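Meet the new arm on the parts bench at Pellegrini

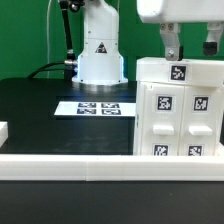

Drawers, drawers and more drawers

Well, it's been a busy January at the Oratstead workshop and I finally got myself over there for a nosy! If you've ever sent a sewing machine or a set of kitchen scales in to Pellegrini for repair, chances are it has gone past the parts bench, where every little spring and screw is kept in small drawers and handed out as the repairers ask for them. Until this winter that was all done by hand. Now the firm is teaching a robot arm to do the opening and shutting, and I wanted to know what the people who work there make of it.

The practice set-up is smaller than I'd pictured (I think I was expecting something out of a car factory). It's a white arm on a black table with a bright green backdrop behind it, and a white cabinet with two drawers side by side. The cabinet has black-and-white squares stuck all over the front, a bit like the codes you scan for a café menu, and they tell the arm where each drawer is. There's a card with four more of them lying flat on the table, in dark blue and white. I asked if I could have one for the fridge and was told no.

Sum-yee Tsai has run the parts bench for eight years and she's the one in charge of the trial. Her old job was mostly walking and bending. There are 208 drawers in the main store, the lowest of them at shin height, and on a bad day she'd be up and down to them from the minute she took her coat off. "My knees voted for it before I did," she told me.

She isn't completely sold, mind you. The arm is slow, and it's fussy. If a drawer has been left open by a finger's width it wants to think about it, and whoever is on shift has to go over and push it shut. She reckons she spends as much time tidying up for the arm as she used to spend fetching, though she does admit it's been getting better since they changed the handles. The new ones are plain white rectangles that stick out far enough for the two fingers to get hold of. The old brass cups looked lovely and were hopeless for it, so those are coming off the main store too, a row at a time. (They're in a box by the door if anybody local wants some for a dresser!)

What happens to the jobs?

I did ask, and I'd have been cross with myself if I hadn't. There are 20 people at the workshop and three of them work the parts bench. Pellegrini says all three are staying, and that's been put in writing, which went down well. What's changing is the work itself. Sum-yee will look after the arm and the stock list, and the other two are being trained up for the repair benches, with half their hours over there to begin with.

Chi-keung Cheng is one of the two. He's delighted about the repairs and less so about losing the wander round. "You went to fetch a belt and you had a chat on the way," he said. "That's how you found out what was coming in, and who was stuck on what." He's asked for a proper ten minutes together at the start of each shift to make up for it, and they've been trying that out since the new year. So far he says it's mostly been about biscuits, but one morning it did save them ordering a motor they already had on the shelf.

There's a pay question still hanging about as well. Looking after the arm isn't on the firm's grading list, so at the moment Sum-yee is paid at her old rate for what is plainly a different job. The firm says it will sort that out before the trial finishes. I've made a note to ask again!

The trial runs for 90 days. The Ornimby branch is waiting to see how it goes before deciding whether they'd like an arm of their own, and I gather opinion over there is rather split. One of their repairers came across for a look the same afternoon as me and spent most of it asking what happens when somebody mixes up the washers. The answer is that a person still has to put the right thing in the right drawer. The arm only knows which drawer it's been sent to, so the filling and labelling stay with the bench.

Customers shouldn't see any difference for now. Repairs are booked in at the front counter as before, and the parts bench is still collecting by hand for anything urgent. If you've got a repair waiting, keep hold of your ticket and ring the counter before you set off.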